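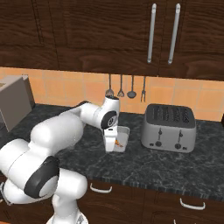 Sisholm Memoirs: a reading corpus of childhood life-writing

README, version 2

Sisholm is a set of 3000 short passages taken from memoirs and autobiographies, all of them dealing with the writer's life before the age of sixteen. We made it for people who love this kind of writing and want to look at it in bulk: how writers remember kitchens and schoolrooms, when they slip from past tense into present, how long they wait before they mention their mothers. It began as Aurelia Gisler's reading notebook and it still has some of the notebook about it, which we hope you'll enjoy as much as we do!

What you get

passages.txt - the passages, one per block, blank line between blocks
books.csv - title, author, year of first printing, language of first printing
notes.csv - our reading notes, keyed to passage number
themes.txt - the list of theme words, with a line or two on how we used each one

Every file is plain text in UTF-8. The passages run from a single paragraph to a couple of pages. If a passage has footnotes in the printed book, we left them out and put a star in the notes.

Where the passages come from

All the books are out of copyright in the United Kingdom. Eluned Probert did most of the choosing and nearly all of the typing, working from printed copies wherever she could lay her hands on one. Scanned text was used for the rest and then read through against the page. Spelling is left as printed, so expect "shew" and "to-day" and some very odd place names.
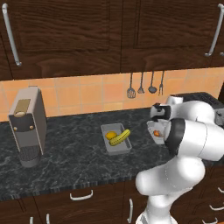
Translations are in the set too, but only where the translator is named and also out of copyright. We would dearly like more of them. The Welsh and German shelves are decent, the Italian one is thin, and there is hardly anything from further east (suggestions very welcome, especially if you own the book).

Themes

Each passage has up to 5 theme words. The commonest are house, illness, school, father and food. "Weather" was dropped after version 1, as it ended up on nearly everything. "Shame" was added, and going back through the whole set for it was one of the best bits of the work - writers who breeze past a death in half a sentence will spend three pages on a torn stocking.

Two of us read 2000 of the passages separately and then compared themes. Where we couldn't agree, both readings are kept in notes.csv, marked AG and EP. Please don't merge them! The disagreements are some of the liveliest reading in the whole thing. The other passages were read by one person only.

Tools

Haroteo is the little search script in the tools folder. Give it a word and a theme and it prints every matching passage with its book and page:

haroteo blanket illness

Darko does the same for pairs of passages and is slower. It needs the books file in the same folder or it will stop with an unhelpful message. The Tóth list, in tools/toth.txt, gathers first sentences only, and is lovely for teaching.

Known gaps

Well-off families are heavily over-represented, as they are on the memoir shelf generally. Nannies turn up far more often than they should. Page numbers for the scanned books follow the scan, so they can be out by a leaf or two. Passage dates are the date of printing, and a writer of seventy may be recalling a time sixty years earlier.

Changes in this version

"Shame" added, "weather" removed
Duplicate passages taken out
Line breaks in verse quotations mended
New Welsh passages, typed up in July

Corrections go to Eluned. Please send the passage number and, if you can, the edition you checked it against.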